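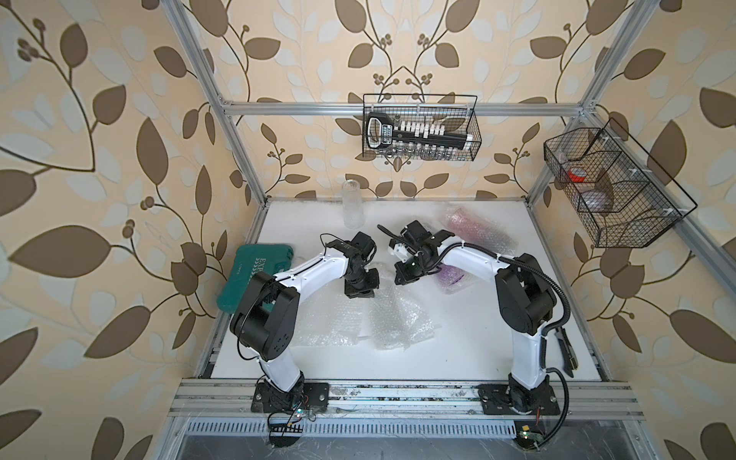
The bench at Lakier, with both arms in over the wrapping.

The wallpaper had been there before the robots. Ilham Lahlou thought so for her first month at Lakier, until Katsuhiko Sekiguchi told her he had put it up himself, with paste, over a weekend in January.

"Leaves," she said.

"And berries. The arms have to work in front of something. People's houses have wallpaper."

He went back to his screws. He was the sort of man who answered the question and then stopped.

The job was wrapping. Karnine, who paid for it, sold glass by post, and they wanted a pair of arms that could take a jar, lay it on a sheet of bubble wrap, roll it up and put it in a padded bag. They had tried to write it out as instructions and had got as far as the rolling. Bubble wrap would not do the same thing twice. So now it was to be shown, by hand, over and over, and the arms would learn it from the showing. Ilham was the hand.

She sat on a stool a little way back from the bench with a smaller pair of arms in front of her, light ones with handles where the grippers would be. Whatever she did with those, the big white arms did on the table. If she squeezed, they squeezed. If she sneezed, they did that too, and Katsuhiko would lean over and mark the run as spoiled.

"You're quick," he said on her first morning. She was pleased until he added, "Go slower."

She had been a packer before this, at Vernis, on the perfume line. She could wrap a bottle in the time it took to say so. Her hands knew it and she had never had to ask them how. On the stool she had to ask. Where did the left thumb go? What did the right hand do while the left was tucking? She had no thumbs here, only two black grippers that opened and shut, and the left one always came in a bit lower than she expected.

The first jar she picked up went straight out of the gripper and rolled. It didn't break. Katsuhiko put it back behind the arms, on its spot, and said nothing, and she did it again.

By the end of the first week she had 15 good runs. He wrote the number on the whiteboard without remark. Karnine wanted 628.

"Why 628?" she asked.

"Somebody there worked it out."

"From what?"

"They didn't say."

She ate her lunch in the yard with her back against the wall. Her mother rang most days at that time and wanted to know what the job was, and Ilham had told her more than once. She was teaching a machine to pack glass.

"And when it knows?" said her mother.

"Then it'll pack glass."

"And you?"

"I'll be finished with that one. There'll be another one."

Her mother let that go by, and asked if she was eating.

In the second month the runs came more easily. She learned to start with the right arm and pull the sheet flat before she reached for anything. She learned that if she pinched the edge of the wrap between two rows of bubbles it held, and if she pinched a bubble it slid. She told Katsuhiko this and he asked her to say it again while he typed it.

"It doesn't need the words," he said. "I do. I want to know what I'm looking at when it starts doing it."

There were two ways he marked a run, good or spoiled, and she argued with him about the second. Once she dropped the corner, went back for it, caught it and finished the roll. He marked it spoiled.

"I fixed it," she said.

"You dropped it."

"Everyone drops it. At Vernis I dropped it all day long. You pick it up again. If you only show it the ones where nothing goes wrong, what's it going to do when something goes wrong?"

He looked at the screen for a while. Then he scrolled back through the list and changed that one to good, and after that he went through the rest of the spoiled ones with her, one at a time, until the building lights went down to half. They kept the ones where she had caught it. They threw out the ones where she had given up, and the sneeze.

Ifans came from Karnine to see how it was going. He was a tall man in a good coat, and he stood too near the bench and asked whether the arms knew he was there.

"No," said Katsuhiko.

"Can I have a go?"

Ilham got down from the stool. Ifans took the handles and the big arms jerked up and knocked against each other above the table. He laughed and tried again. He got hold of the bubble wrap with both grippers and lifted it right up, and then couldn't think how to put it down. His ears went red. He stayed at it for 8 minutes by the clock over the door, and by the end he had the sheet folded in half and the jar still standing where it had been.

"Well," he said, and gave her back the stool. "How long did it take you?"

"To learn it here? A few weeks."

"And before?"

"I was at Vernis 4 years."

He nodded as if that were a figure he might need, and went to find his car.

They tried the arms by themselves on a wet afternoon not long after. Katsuhiko wanted to wait for more runs, then changed his mind while he was rinsing his cup. He set out the jar, the sheet and the pink bag. Ilham pushed the small arms back out of reach, so that she wouldn't be tempted, and sat with her hands under her legs.

Nothing moved. Then the right arm came in and pulled the sheet flat.

The left one went for the jar. It came in high and stopped, and came down, and shut on the glass. It laid the jar on its side. The right gripper felt along the edge of the wrap and pinched it, and it slid away, and the gripper opened and went back a little further along and pinched again, and this time it held.

"Between the rows," said Katsuhiko.

She didn't say anything. The roll was loose at one end and it took three goes to find the mouth of the bag, and then it had the bag the wrong way up and pushed the jar against the closed end, patiently, until he reached over and stopped it.

But before that, when the jar was rolled and lying there, the left arm had done something else. It had gone back and pressed the gripper on the top of the bundle twice, lightly, for no use at all. Ilham knew what that was. It was the pat. She had given every bottle the pat on the perfume line, before it went in the box, and the woman who trained her had done it too.

"I can take that out," Katsuhiko said. "It's about a second each time. Karnine will ask."

"Have they asked?"

"No."

He turned the bag the right way up and put the jar back on its spot. She pulled the small arms towards her and got hold of the handles.

"Again, then," she said. "I'll show it the bag."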